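[보도자료] 투카트몬트, 커틀러리·테이블 라인 '엘토(Elto)' 1월 출시… "짝 안 맞춰도 되는 식탁"

배포 즉시 보도 가능
자료 제공: 투카트몬트(Tukatmont) 홍보 담당
문의: 보도자료 하단 참조

생활용품 브랜드 투카트몬트가 새 식탁 라인 '엘토'를 1월에 내놓는다. 숟가락, 포크, 나이프, 버터나이프, 그리고 같이 쓰는 흰색 테이블. 세트 판매 없음. 전 품목 낱개 판매.

엘토는 투카트몬트가 디자인 스튜디오 포루벨(Poruvel)과 함께 준비한 두 번째 협업이다. 첫 협업은 접시와 볼이었고, 당시 구매 고객 설문에서 가장 많이 나온 요청이 "그릇은 됐으니 수저를 만들어 달라"였다. 그래서 만들었다. 기획부터 샘플 확정까지 2년.

■ 낱개로 산다, 색은 마음대로

기존 커틀러리 시장은 4인조, 6인조 세트가 기본. 하나 잃어버리면 같은 걸 다시 구하기 어렵고, 결국 서랍 안에는 짝 없는 숟가락만 쌓인다. 엘토는 처음부터 섞어 쓰는 걸 전제로 했다. 플라스틱 숟가락과 금속 나이프를 한 식탁에 같이 놓아도 어색하지 않게, 길이와 무게 중심을 서로 맞췄다.

색상 구성은 다음과 같다.

숟가락(플라스틱): 오렌지, 머스터드, 올리브, 라이트그레이
포크(플라스틱): 오렌지, 올리브
식사용 나이프(금속 날): 골드 날+블랙 손잡이, 실버 날+블랙 손잡이
버터나이프(금속 날): 실버 날+화이트 손잡이

오렌지는 샘플 단계에서 가장 논란이 많았던 색이다. 처음엔 너무 밝았고 그다음엔 너무 갈색이었다. 최종은 붉은 기가 도는 무광 오렌지. 유광 버전은 폐기했다. 유광은 잔기스가 눈에 띈다는 의견이 시식 테스트 참가자들 사이에서 계속 나왔다.

포루벨의 제품 디자이너 키리 위홍이(Kiri Wihongi)는 "예쁜 세트를 사 놓고 손님 올 때만 꺼내는 집이 많다. 매일 아침 요거트 먹을 때 손이 가는 숟가락이면 좋겠다고 생각했다"며 "오렌지색은 서랍을 열었을 때 제일 먼저 보인다. 아이 있는 집에서는 그게 꽤 중요하다"고 말했다.

■ 나이프, 톱니날로 결정

식사용 나이프는 톱니날이다. 민날과 톱니날 두 가지 샘플을 돌렸고, 토마토와 겉이 딱딱한 빵에서 차이가 컸다. 스테이크 전용은 아니다. 빵, 과일, 구운 채소, 돈까스 정도를 두루 자르는 용도로 보면 된다. 톱니는 촘촘하고 작게. 날과 손잡이 사이에는 가는 구리색 링을 넣었다. 손잡이는 검정.

골드 날은 표면을 매끈하게 연마했다. 광택이 강한 편이라 지문이 남을 수 있으니 마른 천으로 한 번 닦아 보관하길 권한다. 철수세미 사용 금지. 식초나 레몬즙이 묻은 채로 오래 두지 말것.
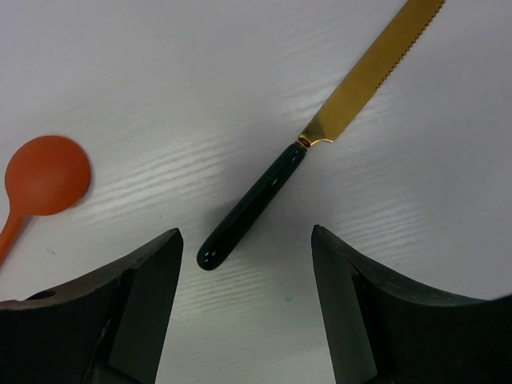
투카트몬트 제품개발팀 헤이미시 메릭(Hamish Merrick) 팀장은 "나이프 하나에 색이 셋이나 들어가면 산만하지 않냐는 얘기를 내부에서 많이 들었다"면서 "식탁 위에 올려 보면 얘기가 달라진다. 바탕이 밝고 조용하면 된다. 테이블을 같이 만든 이유이기도 하다"고 설명했다.

■ 같이 나오는 흰색 테이블

엘토 테이블은 흰 상판에 옅은 나뭇결 무늬를 넣었다. 완전한 무지 흰색은 사무실 책상 같다는 반응이 있었고, 결이 진하면 그릇과 수저가 묻힌다. 그 중간. 회백색 결이 물결처럼 가로로 흐르고, 조명 아래서는 결이 있는 쪽과 없는 쪽이 조금 다르게 보인다. 실물을 보고 결정하는 걸 추천한다. 사진만으론 잘 안 전해진다는 게 매장 직원들 공통 의견.

폭은 2인용 단일 사이즈로 먼저 나온다. 상판 폭 100cm, 깊이 60cm. 원룸 주방이나 창가에 붙여 쓰기 좋은 크기다. 4인용은 검토 중, 일정 미정.

상판 관리법은 간단하다. 물걸레 후 마른걸레. 카레, 김치 국물은 바로 닦을 것. 뜨거운 냄비는 반드시 받침 사용. 나이프로 상판 위에서 직접 자르지 말고 접시나 도마 위에서 사용해야 한다. 톱니날은 상판에 자국을 남긴다.

■ 전시 및 판매

엘토 전 품목은 브런턴(Brunton) 매장 1층 주방 코너에서 먼저 공개한다. 공개 첫날은 오전 10시부터 입장. 식탁을 차려 놓은 전시 공간이 따로 있고, 방문객이 숟가락과 나이프를 직접 골라 자기 식탁처럼 놓아 볼수 있다. 나이프는 매장 직원이 꺼내 준다. 어린이 동반 고객은 보호자와 함께 이용 바람.

같은 자리에서 빵과 과일을 잘라 보는 시식 행사도 진행한다. 오후 2시, 예약 없이 선착순. 빵이 떨어지면 종료.

온라인 판매는 매장 공개 일주일 뒤 투카트몬트 공식몰에서 시작한다. 숟가락과 포크는 색상별 낱개 주문 가능. 나이프는 날 보호 커버를 씌워 개별 포장해 발송하며, 테이블은 지역별로 배송 일정이 다르다. 제주 및 도서 지역은 주문 전 고객센터 확인 필요. 가격은 매장 공개일에 맞춰 공식몰에 게시한다.

■ 포장도 줄였다

선물 상자는 기본 제공하지 않는다. 숟가락과 포크는 종이 띠 하나. 띠 안쪽에 세척법이 인쇄되어 있어 별도 설명서가 없다. 선물용 포장을 원하는 고객은 매장에서 면 주머니를 따로 구입할 수 있다. 주머니 색상은 아이보리 한 가지이고 숟가락, 포크, 나이프를 하나씩 넣으면 딱 맞는 크기다. 버터나이프까지 넣으면 조금 빡빡하다.

■ 자주 들어오는 문의

식기세척기: 플라스틱 숟가락·포크는 위 칸에서 사용 가능. 골드 날 나이프는 손세척 권장.
전자레인지: 전 품목 사용 불가.
색상 추가: 올리브 나이프 손잡이 요청이 많아 포루벨과 논의 중. 확정되면 별도 안내.
교환: 미사용 제품에 한함. 종이 띠를 뜯은 제품은 교환이 어렵다.
기존 접시 라인과의 조합: 가능. 기존 라인 중 크림색 접시와 오렌지 숟가락 조합을 매장에 차려 둘 예정이다.

키리 위홍이는 이번 작업에 대해 "집에 있는 할머니 숟가락 옆에 우리 숟가락이 놓이는 걸 상상하면서 그렸다. 전부 새로 바꾸라는 제품이 아니다. 하나만 사도 된다"고 덧붙였다.

헤이미시 메릭 팀장은 다음 계획을 묻는 질문에 "어린이용 짧은 숟가락 샘플이 나와 있다. 손잡이 두께를 아직 못 정했다"고 답했다.

■ 투카트몬트 소개

투카트몬트는 식탁과 주방에서 매일 쓰는 물건을 만드는 생활용품 브랜드다. 접시, 볼, 커틀러리, 소형 가구를 기획·판매한다. 엘토는 커틀러리와 가구를 한 라인으로 묶은 첫 제품군이다.

■ 포루벨 소개

포루벨은 식기와 소형 생활용품을 주로 다루는 디자인 스튜디오. 투카트몬트와는 접시·볼 라인에 이어 엘토를 함께했다.

취재 및 제품 대여 문의: 투카트몬트 홍보 담당
고해상도 이미지: 요청 시 메일로 전달
제품 대여는 숟가락, 포크, 나이프에 한하며 테이블은 브런턴 매장 내 촬영만 가능합니다. 매장 촬영은 개점 전 시간대로 미리 연락 부탁드림니다.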